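Sistport shops get a rulebook for small robot arms

11/03/2021

Treteo has published a code of practice for bench-top robot arms, and firms in Sistport have until April to sign it. The code caps tool speed at 200 mm per second whenever a person is within reach and asks for a written check at each tool change. Signing costs up to $999. There are no inspections.

"It's a form you fill in about yourself," said Razia Tanoli, who runs test benches at Brodport. Khurram Naqvi of Treteo said audits "may follow." He gave no date.

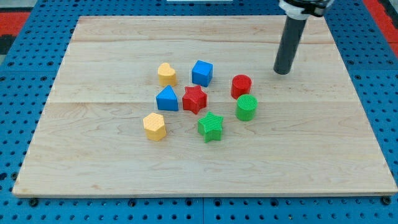
Issue 23, p. 2
A robot arm's tool just above a wooden board of small plastic blocks, the kind of bench work the code covers.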